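4. Equipment planning and cost

4.1 What was bought and in what order
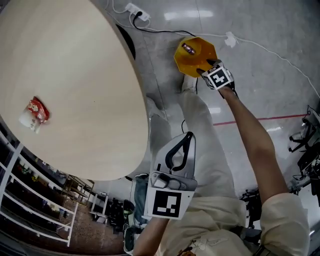
The collection site was planned on a fixed budget, and most of the choices described in this section follow from that. We had funds for either one more bimanual arm station or a set of handheld devices with enough left over to furnish a second room. We chose the handheld devices. A person carrying a gripper can work at a table, at a shelf or down at floor level in the same session, while the arm station we already owned could only reach what was placed in front of it.

The first order, placed in February, covered four handheld grippers, four instrumented gloves, two head-mounted cameras and the printed markers that go on the hand hardware. The grippers came from Planell and the gloves from Sumanico. The cameras were moved over from an earlier project and are entered in the budget at zero, although we paid for new straps and mounts. Tables, shelving and household objects were left to a second order, which went out after the first two weeks of trial sessions. This turned out to be the right sequence. Our first estimate of the furniture we needed was too high, and our estimate of spare parts was too low.

4.2 Cost per usable demonstration

We compared options by cost per usable demonstration and left purchase price as a secondary figure. A demonstration counts as usable when the hand markers can be tracked through the grasp and the release, and when the object ends in the position named on the task card. During the trial period the operators recorded 728 demonstrations on pick-and-place tasks with small household items. Of these, 83 were rejected. Tracking loss was the most common reason, followed by operator error, such as starting the task before the recording had begun.

Three kinds of cost go into the figure: hardware, spread over its expected working life; operator hours, including setup and breaks; and room costs, charged by the university at a flat monthly rate. Operator hours were the largest of the three. This matters for purchasing, as a device that is cheap but slow to put on can end up costing more than a better one. One glove model we tested from Drondel had a lower price than the one we selected, but it had to be recalibrated every time the operator took it off. We returned it at the end of the loan period.

Mixed setups, with a glove on one hand and a gripper in the other, were not in the original plan. They were added when Ernő Rácz, who ran the trial sessions, asked whether both kinds of data could be gathered in a single recording. The added cost was small. The same markers and the same tracking software serve both devices, so the only new item was a second set of marker mounts. These setups do need more training time, and we now allow a longer first session for new operators who will use them.

4.3 Spare parts and consumables

Our original budget set aside a small sum for consumables and none for spare parts. Both lines have been revised. The items that wear out fastest are the gloves, mainly at the fingertips, and the printed marker panels, which get scuffed when the operator works close to a hard surface. A scuffed panel will often still track in good light and fail in poor light, so the fault can go unnoticed for most of a session. We now replace panels on a schedule and no longer wait for them to fail.

Gripper parts were harder to plan for. The finger linkages were stocked by the supplier, but the trigger housings had to be ordered, and one gripper was out of use for 39 days while we waited. With four grippers in total, that was a quarter of our capacity. The revised plan includes one complete spare gripper. Its cost is less than the operator hours we lost during that one repair.

Small items should not be left out of the plan. Batteries, charging cables, power strips, floor tape and replacement straps were all bought from petty cash in the early weeks, often by whoever noticed they were missing. When we added up the receipts, the total was higher than the price of a glove. These purchases now have their own line.

4.4 Room and layout costs

The floor of the room is part of the workspace, as several tasks involve placing or picking up objects at ground level. This affects the budget in two ways. Cable runs have to be planned, and the room needs open floor that cannot also be used for storage. We priced overhead power drops and decided against them for now, as the quote from the building contractor, Lumbao, was larger than the whole furniture order. Floor cables and tape remain in use. If the room is kept for a second year, we expect to ask for a new quote.

Glossy flooring is a cost that we did not foresee. Reflections from ceiling lights can reduce marker contrast when the camera looks down, and this is the usual head position for floor-level tasks. We considered matting, diffusers for the lights and a change of flooring. Matting is the cheapest of these, but it changes the look of the floor in the recordings, and part of the purpose of the data is to cover ordinary indoor surfaces. Diffusers are in the budget for the coming year. The flooring will stay as it is.

Storage was handled with open metal shelving. Closed cabinets would have kept dust off the equipment, but operators change objects often, and in the trial sessions they lost time looking for items in boxes. The object set now has 108 items, bought from local shops at ordinary retail prices. Food packages and bottles are replaced as they become dented or leak, and this replacement is charged to consumables.

4.5 Limits of these figures

The costs reported here come from one site with one group of operators. Labor rates differ widely between regions, and since operator hours dominate the total, a site with different rates could reach a different decision. Room costs are also hard to compare, because our flat monthly charge includes heating and cleaning - a commercial lease might not. We have not tried to put a value on the arm station we already owned, which is still used for tasks that need force readings. A group starting without one may want to price both options again before placing its first order.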